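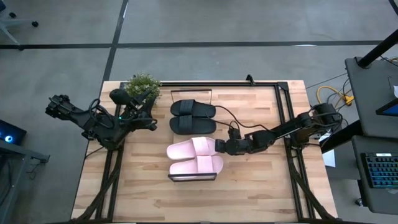
Trarkance slides set — README

Hand vs gripper comparison on soft footwear. Left arm carries the fingered hand, right arm carries the plain gripper. Both black, same table, same objects. Written in a rush before the handover, ask Yolandi or A-yeong if something makes no sense.

What's in it
544 episodes total. Two pairs of slides per episode, one black, one pale pink. Task is to pick a slide by the strap or the sole edge and set it down beside its mate. Which arm goes first is in the episode file under first_arm. Head view for every episode, joint states and commands for both arms.

Folders
raw/ — straight off the recorder, don't edit
trimmed/ — dead time cut from both ends, use this one
calib/ — head camera and both arm bases, July calibration only
notes/ — Thabiso's run sheets, typed up, spelling is his

Labels
grasp_site: strap, sole_edge, heel, other
result: placed, dropped, pushed, abandoned
"pushed" means the slide moved but never left the table. We argued over this one. Kenna wanted it folded into dropped, I kept it seperate because the gripper does it a lot and the hand hardly ever does.

What we found so far
Gripper is better on the strap if it comes in square. Comes in at an angle and it just shoves the slide along the wood. Sole edge is bad for it, the rubber bends away.
Hand is slower every time. More forgiving on the strap, can hook a finger under. Thumb stalls sometimes and you have to home it again, those episodes are flagged thumb_fault.
Pink pair is harder for both. Could be the sole, could be the colour against the light wood messing with the detector. Haven't split the two out yet.
Slides overlapping at the start = much worse numbers. Filter on overlap_start if you want a clean comparison.

Controllers
Two tried. Jovgate (position only) and Msimang (position plus force limit). Field is ctrl. Force limit was set at 2,000 for all the Msimang runs, thats raw driver units, not newtons. Set it to 3,000 on the bench once and the gripper folded a sole in half, so no.
Don't compare hand on Jovgate to gripper on Msimang and call it a hand result. Somebody already did this in a slide deck.

Known problems
— right arm cable drops into the head view on plenty of episodes. Mask is in calib/ but it's rough.
— timestamps on the left arm lag the camera a bit, use the offset in each file, not the global one
— a handfull of episodes have the grasp_site blank. Dorian is going through them.
— plant at the corner gets picked up as an object by the old detector. Use the new weights.

Loading
python load.py --split trimmed --arm right
Leave off --arm to get both. Needs the flodham package, the version pinned in requirements. Newer one changed the joint order and won't warn you.

Use
Internal and project partners for now. Licence still being sorted, check with Yolandi before you pass it on.

To do
left/right swap runs, hand on the right arm
second sole material
fix the mask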